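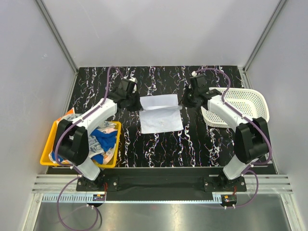
**Unit 4 handout: Coordinating two arms on cloth**

Read this before the lab session. It covers the controller structure, the fold sequence, and what has to go in your write-up. The notes on camera calibration were in Unit 3 and are not repeated.

## 4.1 Why folding needs a shared plan

A cup can be picked up by one arm with no knowledge of the other. Cloth is different. Once both grippers hold the same piece, each arm's motion pulls on the other through the fabric. If the left arm runs slightly ahead, the cloth skews, and the fold line moves with it.

In Unit 2 we ran the arms as separate processes that sent each other messages. For folding we use a single planner that outputs one joint vector for both arms. The two six-joint arms and their grippers are then treated as one machine, with one clock.

## 4.2 The layers

Our software is in three parts. You will edit only the middle one.

**Perception.** Takes an image from the fixed camera and returns a cloth outline, a list of corner candidates and a fold line if one is present. It runs much slower than the control loop, so the planner must always check the timestamp on what it receives.

**Planner (Tillik).** Holds the current step of the sequence and turns it into target poses for both grippers. Written in Python. Gleice Caldeira maintains the course branch, so send pull requests to her and not to me.

**Control.** Interpolates between targets and sends joint commands at 200 Hz. It also enforces joint limits and the minimum distance between the grippers. Do not change those limits in your own config. If your plan needs them changed, the plan is wrong.

## 4.3 The fold sequence

The planner steps through these states:

1. `LOCATE`: wait for a stable outline
2. `APPROACH`: move the grippers to opposite sides of the cloth
3. `GRASP`: lower, close, check finger width
4. `LIFT`: raise both grippers together
5. `CARRY`: move along the fold direction
6. `LAY`: lower and open
7. `CLEAR`: back away sideways, then up

The order inside `CLEAR` matters. Going straight up with the fingers still close to the fabric tends to drag the layer you have just laid down. Move out past the edge first, then lift.

`GRASP` is where most student code fails. The usual mistake is to treat a closed gripper as a successful grasp. A thin cloth changes the finger width very little, so compare the reading with a value logged for that gripper closed on nothing. Take a fresh value at the start of each session.

## 4.4 Perception on a patterned table

The tabletop is glossy black with white veins, and the cloth in the first exercise is white. This was a deliberate choice. A plain brightness threshold will pick up the veins as well as the cloth, and the outline will come back with long thin spurs on it.

Two fixes are worth trying:

- Remove narrow regions from the mask before you fit the outline. The veins are thin and the cloth is not.
- Take a background image with the table clear and subtract it. It works well until the lighting changes or someone knocks the camera.

A raised fold is harder. From a single view it shows up mainly as a change in shading across the cloth, and light wrinkles look much the same. The supplied detector, written by Akihiko Amano, looks for a long, nearly straight ridge and ignores short ones. The fold can stick out beyond the edge of the cloth at one end, so do not clip your search to the fitted rectangle. Pad it first.

## 4.5 Collision checks

The planner's collision model includes:

- both arms, down to the bases
- the table surface
- the enclosure walls
- the yellow basket at the front left and the white basket on the right

The baskets are modelled as plain boxes. The yellow one is full of fabric that comes up over the rim, so its box is taller than the plastic. The hoses are not modelled at all. They arch above the grippers and bow out around the elbows, so leave extra room there, and avoid large wrist turns during `CARRY`.

## 4.6 Lab task

Work in pairs. Starting from the course branch:

1. Implement the finger width check in `GRASP`.
2. Add a timeout to `LOCATE` that returns both arms to home.
3. Run the full sequence in simulation until it passes, then book the cell with Esther Okoth.
4. On the real arms, record every attempt, including failures.

Your write-up should be no more than 2 pages. Include the state in which each failed run stopped and the age of the last perception message at that moment. Plots of joint position are not needed unless you refer to them in the text.

Keep one hand near the stop button whenever the arms are enabled. Reach into the enclosure only after the controller reports `DISABLED`.

**Reading for Unit 5:** Onishi's notes on regrasping, sections 1 to 3, on the course page.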